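Wesilix (task sequencer)

From the Munteanu open robotics wiki
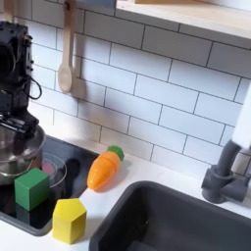
Arm and gripper over a steel pot on the toy kitchen bench, with blocks and a plastic carrot on the worktop.

Wesilix is a task sequencing and motion planning package for single robot arms doing tabletop work. It takes a short written goal ("put the carrot in the sink"), breaks it into skills, checks each skill against the current state of the table and passes timed joint targets to the arm driver. Written mostly in Python, with the inner control loop in C++. Started by Brândușa Iordache at Munteanu as a replacement for a pile of shell scripts. Current maintainers are Iordache and Costel Mocanu.

Not to be confused with Wesilix Viewer, the log browser, which has its own page.

Background

Earlier work at Munteanu used Bretora, a state machine editor. Each task was drawn by hand as a graph. Fine for one or two tasks. By the time the group had a full set of kitchen tasks the graphs were unreadable and a change to one grasp meant edits in every graph that used it. Iordache wrote the first sequencer over one June, keeping the Bretora skill files but dropping the graphs. Skill files from that time still load, with a warning.

Name: from a mistyped folder name. No meaning.

Architecture

Four processes, talking over a local message bus. Any of them can be restarted without the others, in theory. Restarting the state keeper in the middle of a task loses held-object info, see Known problems.

Perception. Takes color images, returns a list of objects with label, rough pose and a confidence score. No depth needed, though depth is used if it's there. Poses are given in the table frame. Objects seen through glass or reflected in a shiny surface are a known weak point.

State keeper. Merges detections over time. An object that drops out of view is kept for 50 perception updates before it is marked lost. Same process holds the relations (on, in, held, near), which are worked out from poses and from what the gripper last did.

Planner. Picks the skill sequence. Symbolic search over skill preconditions, then a sampling planner for the actual arm path. Search depth is capped at 14 skills. Longer goals have to be split by the user.

Controller. Runs joint targets, watches motor current, stops on a limit. Does not know about objects at all. This was on purpose - Mocanu wanted it small enough to read in one sitting.

Skills

A skill is one text file plus an optional learned policy. The file lists preconditions, effects, a timeout and a recovery skill. Built in: reach, grasp, lift, place, drop, push, turn lever, retreat. Pour was added by Tamara Avram and is marked experimental.

Grasp and place can run scripted or learned. The scripted grasp comes straight down on the object center with the fingers squared to the longest edge. Works well on cubes. Less well on anything tapered, such as a toy carrot, where the fingers close on the slope and the object tends to roll out. The learned grasp handles tapered shapes better but is slower to start and needs a GPU.

Place checks for free space before letting go. If the target is a container (pot, bowl, sink) it switches to drop, which releases from above the rim and skips the contact check.

Collision model

Fixed things such as the wall, shelf, faucet and counter edge are entered once as boxes in a bench file. Movable things get a padded hull from perception. Default padding is 10 mm, can be changed per object. Cables on the arm are not modeled. Users with a cable loop sticking out past the arm should add a box by hand to the link it hangs from, otherwise the planner will happily send the arm past a faucet with no room for the cable.

Hanging tools and utensils are easy to forget in the bench file. The setup script asks for them now.

Toy kitchen bench

The reference bench is a small play kitchen with a cooktop, a sink and a tiled wall behind. Used for all release tests. Objects are wooden blocks, play food and small cookware, moved between stove, counter and sink. Gemma Rowbotham wrote the test list, which mixes single moves with chained ones. A chained goal looks like

clear stove; carrot in pot; pot stays

where the last part is a constraint, not an action. Constraints are checked after every skill and a broken one triggers a replan.

The glossy cooktop has caused more bug reports than any other part of the bench. Reflections under the blocks were picked up as second objects, and the state keeper would then report a block sitting below the table. Version 2 fixed most of this by throwing out any detection under the surface plane. Polished pots still give bad masks in strong light.

Logging and replay

Every run writes a log with images, object lists, chosen skills and joint data. Logs can be replayed against a newer planner without the arm, to see were the plans differ. Sebastián Figueroa's replay tool runs the whole test list overnight and posts a diff on Wednesday morning. Replay does not re-run perception unless asked to.

Known problems

Restarting the state keeper with an object in the gripper makes the planner think the hand is empty. Open the gripper first.

Objects inside a clear bowl are sometimes labeled as resting on the table. Affects the "in" relation and so anything that empties the bowl.

Recovery skills can loop. There is a retry limit but it resets when the object moves, even slightly.

Two objects with the same label get swapped if they cross paths while hidden behind the arm.

Use outside Munteanu

Didton ships a trimmed build with its teaching kits, without the learned skills and with a fixed bench file. Didton's build uses a different message format and its logs do not open in the standard replay tool. A converter exists but is not maintaned.

See also

Bretora
Wesilix Viewer
Bench file format
Skill file format
Writing a recovery skill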